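Section 4: Looking After Your Sernus Tabletop

By now your table is standing on its own four legs, and we hope you have had a cup of coffee at it. This section covers the first oiling and the everyday care that follows. It was written by Till Reinholz, who has oiled more tabletops in our workshop than he cares to remember, with a good many additions from Thenmozhi Marar on the customer desk, who hears from you when we have explained something badly.

If you ordered your table with the Ehlers hard finish (order code 789 on your packing slip), please skip ahead to 4.3. Your top is sealed, and oil will only sit there and get sticky.

4.1 Before the first oiling

You will need the 200 ml bottle of Zasevham oil from the hardware box, three clean cotton cloths, a pair of gloves and a free evening. An old T-shirt cut into squares does very nicely.

1. Let the table stand in its room for two full days before you open the bottle. Wood that has come out of a cold delivery truck needs time to settle.

2. Clear the top completely and wipe it with a barely damp cloth, following the grain from one end to the other. Let it dry for an hour.

3. Check the surface in good light before going on. 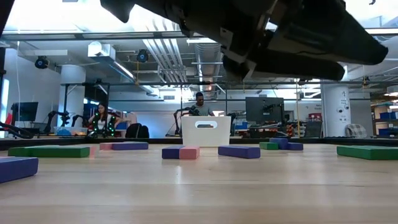
Dust and greasy fingerprints are surprisingly hard to spot when you look straight down at a pale top, so crouch until your eyes are nearly level with the wood and look along it toward a lamp or a window. Ceiling lights help too. On a light top with the grain running lengthwise, like the one with the foam blocks on it, the overhead lights show up as soft reflections, and any smear tends to show as a dull patch in the middle of one. Wipe again wherever you find a patch, and then have another look from the opposite side. We know it feels fussy, but anything you leave behind now will be under the oil afterward!

4.2 Oiling

1. Shake the bottle well and pour a small puddle, no bigger than a cookie, onto the middle of the top.

2. Spread it along the grain with your first cloth. Work outward to the ends, and add more oil only when the cloth begins to drag.

3. Do the edges and the corners last, with whatever is left in the cloth.

4. Wait 20 minutes. Set a timer if you are the sort of person who wanders off (Till is, and he has the sticky tabletop at home to prove it).

5. Take the second cloth and wipe off everything that has not soaked in. Press firmly. The top should feel smooth under your hand, never tacky.

6. Leave it overnight, then buff with the third cloth in the morning.

CAUTION: Oily cloths can heat up and catch fire by themselves when they are bunched together. Spread them flat outdoors until they are fully dry and stiff, or soak them in water and seal them in a metal container. Keep the bottle away from children and pets.

Note: One coat is plenty for a desk. For a dining or play table we suggest a second coat the following evening, using half as much oil.

4.3 Everyday use

Please do use your table. It was made for homework, pie crust and long board games, and small marks will blend in over the years. A few habits will keep it looking its best:

1. Wait 5 days after the last coat before you put anything wet, hot or heavy on the top.

2. Wipe up spills when you notice them, red wine and beet juice especially.

3. Lift things when you want to move them. Smooth plastic tubs and baskets seem harmless, but a few crumbs trapped underneath will scratch a soft top as well as sandpaper would. One with a handle slot at the end is easy to pick up.

4. Use a trivet under hot pans and a pad under potted plants. 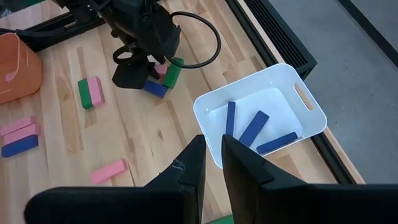

4.4 Small repairs

Light scratches usually disappear if you rub in a drop of oil with your fingertip and buff it after 20 minutes. For a deeper one, sand lightly along the grain with the fine pad from the Sonmont care kit, brush away the dust and repeat the steps in 4.2 on that area only. The repaired spot will look darker for a week or two while it catches up with its neighbors.

If a dent or stain will not budge, write to the customer desk with your order number and a photo taken in daylight. Thenmozhi reads these on Wednesday mornings and will let you know whether it can be fixed at home.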